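Household Routines, Unit 4: The Bathroom Shelf and the Toothbrush Problem
Handout to keep with your notes

Okay, so last unit we did linen closets and I talked for way too long about fitted sheets. I'll try to be quicker this time, but I do love a bathroom shelf, so no promises!

The homework was to go home and pull out every toothbrush you own. All of them: the ones in use, the ones in the travel bag, the free ones from the dentist, the one under the sink that you scrub the faucet with. I read through your sheets over the weekend and they were wonderful (and a little alarming, in a couple of cases). Most of you wrote that you had no idea which brush was the cleaning brush. Please go get a marker and put a big X on that handle tonight.

Part 1. The holder

A holder has one job, which is to keep the heads up in the air and away from each other. I grew up in a house with a mug. Everybody's brush went in the mug, the bristles all leaned together like people at a bus stop, and there was a ring of gray gunk at the bottom that my mother dealt with on the first of the month. So I come to this subject with feelings.

Look at the opening first. If it's wide and the walls are slick, the brushes slide until they meet something, and the something is usually another brush.
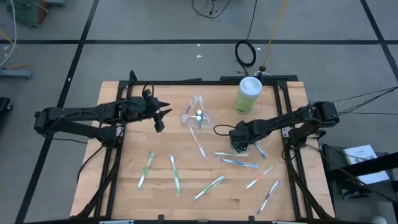
Separate slots fix a lot of this, as long as the slots are big enough for the fat rubber handles everybody sells now. My old Julline holder had four lovely little holes and not one of my brushes would go in. I kept it for years out of stubbornness. Bring a brush with you when you shop, I mean it, in your purse in a sandwich bag. Try it in the slot. The store people have seen stranger things.

See-through or solid? I go back and forth. With a see-through one you notice the gunk early, and with a solid one you get to forget about it, and I know which of those I'd pick on a tired evening and which one is better for me. If you go solid, put "wash the holder" on your weekly list next to the soap dish. Hot water, dish soap, a bottle brush, then upside down on a towel. I give mine 30 minutes to dry while I do the mirror.

Part 2. Sorting what you have

Do this on a table. I've tried it on the edge of the sink and on the bed and on my lap in front of the TV, and the table wins. Get everything out flat where you can see it before you decide on a single thing. The spread on this one is pretty typical of what comes out of a family bathroom: green-and-white brushes lying every which way, a blue one in with them, a couple still in their clear packaging, and then the little bottles that always seem to travel along, like the small teal mouthwash on its side. Don't tidy it too soon. I want you to feel a bit silly about how much there is, because that feeling is what gets you through the next step.

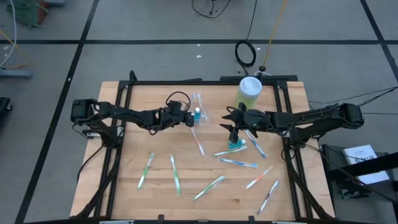
My own rule is four groups, and I write them on sticky notes so I can't cheat. In use. New, still sealed. Cleaning. Goodbye. An opened brush that doesn't belong to anybody in particular goes to Cleaning or Goodbye, and I don't care how nice it looks. Sealed ones, like the white toothbrush in its clear package near the top of the table, go straight in a shoebox with the spare toothpaste. Write NEW on the lid. When guests come you'll feel like a hotel.

Bottles get sorted in the same session. Anything small goes in the travel bag if the cap is good. Check caps by squeezing over the sink, please, and learn from my Dinden trip, which I spent in a peppermint-scented sweater.

Part 3. Matching people to brushes

If two people in your house use the same color, change one of them. Colored rubber bands work fine, and a pack of 60 will outlast your children's interest in them. Nail polish dots on the handle work too. In the Szilágyi Street apartment we had three identical green brushes for a whole winter and I'd rather not think about it.

For next time

1. Sort your pile and write down how many ended up in each group.
2. Measure your holder slots and your thickest handle.
3. Bring one bathroom item you can't decide about. We'll do a swap table at the back.

The Zonham room is ours until 4:30, so we can take our time with the swap. Next unit is medicine cabinets. Start checking dates now!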